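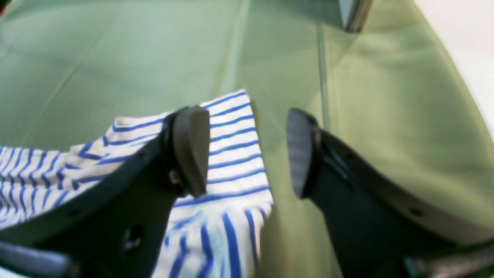 Fig. 1. Striped cloth on the green surface, seen from the wrist camera. Left pad against the raised fold, right pad over bare green.

Handout 6: The grasp that wasn't (cloth handling, faults and stops)

Keep Fig. 1 next to you while you read, as I'll be going back to it a lot. The figures come from the towel trials we ran in June on the Lund cell, the one with the two-finger gripper. If you missed the session on gripper calibration, read Handout 4 first or the bit about finger gap will make no sense at all.

What the fault was

We ran 264 pick attempts on cloth. The log marked nearly all of them as good. When I went back through the wrist camera recordings with a cup of tea and a lot of patience, 17 of those "good" picks had no cloth between the pads when the arm began its lift. The controller thought it was holding a cloth and carried on with the next step, which in our case was a long sideways swing to the folding area. So we had an arm moving at carrying speed with nothing in its fingers, and a cloth left behind in a place where the software was quite sure there was no cloth.

That second part matters more than it sounds! On one run the next cycle began with the old cloth still lying where it had been left, the fingers came down on a double layer, and the arm tripped its force limit. Error 1153, full stop, brakes on. It did exactly what it should have done at that point, but it should never have got there.

Why it happened

Have a look at the two fingertips in the figure. The left pad is resting against the raised fold and the finger behind it is over the cloth. The right one isn't touching cloth at all, and there's a clear gap between the tips with green showing through it. If the fingers close from a position like this, what they catch depends on where the fold goes as the left pad pushes it. It might get nipped. It might roll under. A stiff box would simply slide across and centre itself between the fingers, and that is the habit we had all picked up from working with boxes in the first half of term.

Our grasp check was written for boxes too. It did two things:

It looked at motor current while closing. If the current rose, it assumed contact.
It looked at the final gap. If the fingers stopped before fully shut, it assumed something was between them.

Now think about thin cloth. A single layer leaves a gap so small that it sits inside the play in the finger joints, so somebody (me, I'm afraid) had loosened the second test until single layers passed. Once it was that loose, an empty gripper passed as well. And the first test was being fooled by the pads dragging on the surface below, as the closing height had been set a touch too low. Drag raises the current. Current means contact. Contact means good grasp, says the log, and off we swing.

Neither mistake would have done much harm alone. I'd like you to be able to explain in your own words why the two together were so much worse, as it's the sort of thing I tend to bring up in the viva.

The stripes helped, by the way. With a plain white cloth I could hardly tell from the recordings whether a fold had been caught or had slipped. With blue lines running one way over the flat parts and another way over the fold, you can see how the material lies. Even with a bit of blur you can read the direction of the bands. Pick patterned cloth for your own trials if you possibly can.

What we changed

The closing height went up, so the pads no longer scrape. After closing, the arm now makes a short slow lift and waits while the wrist camera checks for cloth between the pads. No cloth, no swing – it opens, backs off and tries again, and after a third miss it stops and asks for a person. We also put the gap test back to its old setting and stopped using it for single layers.

I then ran another 135 picks. The false "good" result did not come back in that set. Please don't write in your reports that the fault is cured! It's one cell, one kind of cloth and one pair of pads, and the Clenau group will be repeating it with thicker material.

Rules for the cell

Some of you reached in to straighten a cloth while the arm was paused. A paused arm is still powered. If it's waiting on a camera check it can move the instant that check passes.

Press the stop button before your hand goes over the surface, every time.
Keep loose sleeves and lanyards out of the way. A gripper looking for fabric will happily take yours.
After error 1153, clear all cloth by hand before you reset.
Write down every miss, including the ones that sorted themselves out.

For next time

Read the Podell notes on contact sensing, sections 2 and 3 only (section 4 is heavy going and we'll do it together). Then sketch Fig. 1 from the side and mark where you think the fold goes if the left finger moves first, if the right finger moves first, and if they move together. Rough pencil is fine. Bring it to the Gandgate lab, not the lecture room.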